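Ticket 635 - Displaced household registration: duplicate family records after import
Project: Pandeteo resettlement register
Site: Staltwood reception centre
Priority: High
Status: Closed
Opened: 22nd May

Reported by site desk:
Families who moved to Staltwood from the Kasten transit camp are showing twice in the register. One entry has the Kasten number and the other has a new Staltwood number. Both are marked active, so both are on the list for the monthly food and cash support. The next list goes to the paying agency at noon tomorrow.
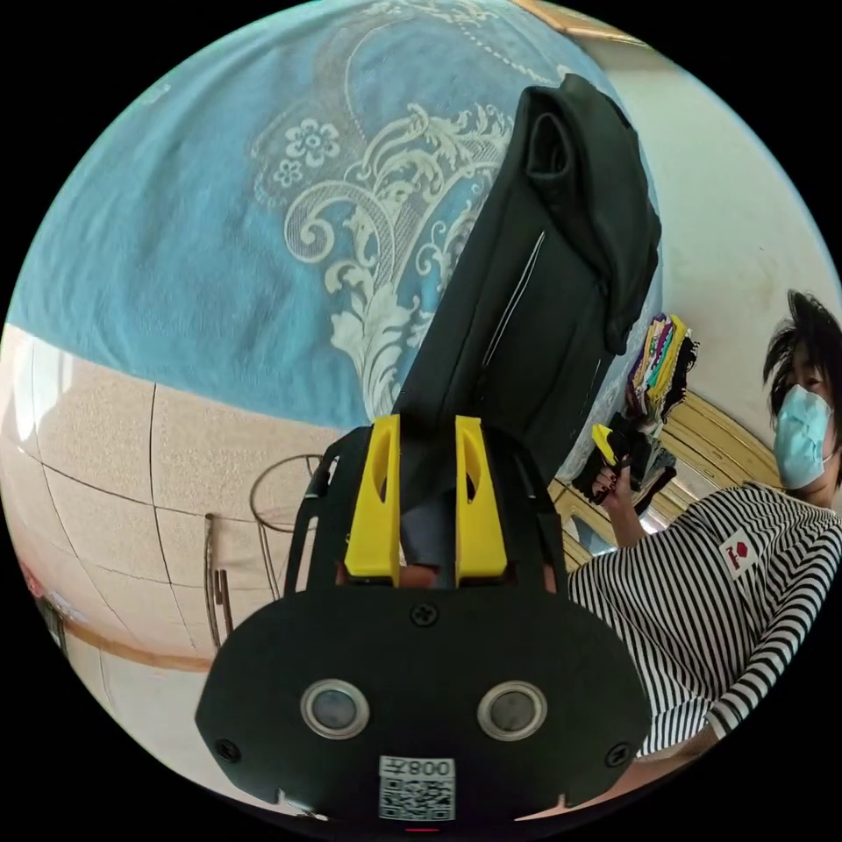
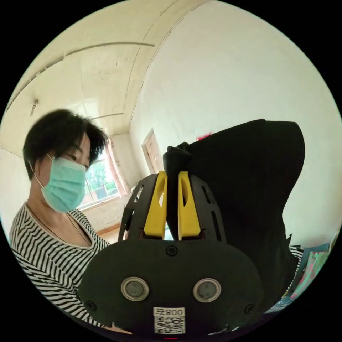 The fault is not on every record. Single adults came across cleanly. Households with at least one child under school age seem to be the ones affected. Staff have been told not to delete anything by hand.

Support, first reply:
Please send the import log from the last transfer and the version shown at the foot of the login page. Please also confirm whether the file was loaded at Staltwood or sent from the Skaltelura office.

Site desk:
Log attached. Version is the February release. The file came from Skaltelura, and we loaded it here in two parts because the upload page refuses anything above 1000 rows. The first part had 1000 rows and the second had 600.

Support:
Thanks. The log shows 83 households created as new when they should have been matched. All of them are in the second part of the file.

The matching step looks for the Kasten number first, then the name and date of birth of the head of household. In the second part the Kasten number has lost its leading zero. This usually happens when a file is opened in a spreadsheet and saved again before loading. Was it split that way?

Site desk:
Yes, it was opened in a spreadsheet and cut in two. The first part was saved as text. Looking at the second, it was saved in the ordinary format and then changed to text afterwards.

That does not explain why the single adults are all right. They were in the same part of the file.

Support:
Single adults fall through to the name and date of birth check, and that worked. For households with young children the February release skips this check if the child's date of birth is an estimate. The rule was put in to stop two families with similar names being joined by mistake. It should not apply to the head of household, and we have logged it as a separate fault.

Steps for tonight:
1. Put a hold on the support list. Settings, then Lists, then Hold.
2. Do not reload the file.
3. Export the new records from the second part and send them to us.
4. We will merge them from our side, keeping the Kasten number as the main one.

Site desk:
Hold is on. Export sent.

Support:
Merge finished. All 83 are now single records. Protection notes and school referrals added under the Staltwood numbers have been moved across. Please check a few before you lift the hold - start with any household that has a tracing request open.

Site desk:
Checked the ones with tracing requests and they are fine. One family has its shelter block shown as blank. We have typed it back in from the paper form.

Hold lifted and list sent to the paying agency.

Support:
Noted. The blank shelter block has been added to the fault report. Until the fix is out, please ask Skaltelura to send files already split and load them without opening them first. Closing this ticket. Reply here if any duplicate comes back.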